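# Kitchen table tips for the robot club

These come from the notebook we keep at the Mumness robot club, where the seniors are building a breakfast helper for the Selon student cup. The team this year is Yurii Koval, Hanna Zinchenko and Leandro Sotomayor. Most of it will suit any group that has to run an arm in a real kitchen, with real cupboards and somebody wanting tea.

Updated Wed 11 March.

## Before you start

- Wipe the worktop and dry it well. Suction feet and rubber mats both creep on a damp surface, and you will blame your code for it.
- Unplug anything with a heating element. The plug should be out of the socket and lying where everyone can see it.
- Empty the kettle. A knocked kettle is a nuisance, a knocked full one ends the session.
- Tie back long hair and take off lanyards. Fedir Hladun keeps a bag of hair bands on the door hook.
- Agree who has the stop button. That person does nothing else, and doesn't look at a phone.

## Marking out

Use low-tack painter's tape for the corners of boards and trays. Ordinary parcel tape leaves a gum that takes white spirit to shift, and white spirit has no business near food. Write the object's name on the tape in pencil. Pen bleeds when the cloth goes over it.

Peel all of it off at the end of the day – after a week it tears into strips.

## Cables

Clip the cable bundle along the arm at short intervals and leave a loop at every joint. Too tight and it pulls at full stretch. Too loose and it sweeps the cups off. To check, move the arm slowly by hand through its whole reach with the power off, then look at each clip again.

Velcro straps are fine for practice. For the cup itself we change to proper clips, as the rules allow a protruding strap no longer than 86 mm.

## Laying out the breakfast task

1. Put the heavy appliances down one side and leave them there all term. Moving the toaster means teaching every path again.
2. Set the cutting board in the middle, with the cup on it. Turn the cup handle to the same corner each time until the grip is reliable, then start varying it.
3. Keep the tray and the plate on the opposite side from the appliances. We use toy fruit, which doesn't bruise and can be washed in the sink with the mugs.

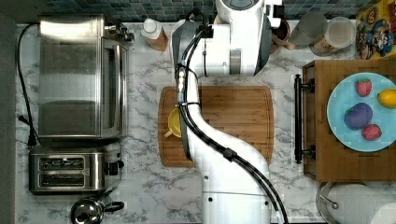 4. Run the whole task at slow speed, 6 times without a fault, before anyone touches the speed setting.
5. Write down every drop. Hanna Zinchenko rules a page into two columns, one for the object and one for what the arm was doing.

## Cleaning up

Wash toy food in warm soapy water and let it dry on a rack overnight. For the arm, use a barely damp microfibre cloth and keep it away from the joints. No spray cleaner, even on the cloth.

Sticky fingerprints on the covers come off with a little washing-up liquid. Crumbs under the base need a dry paintbrush – the vacuum nozzle scratches.

Last one out puts the arm in its rest position, switches off at the wall and signs the notebook.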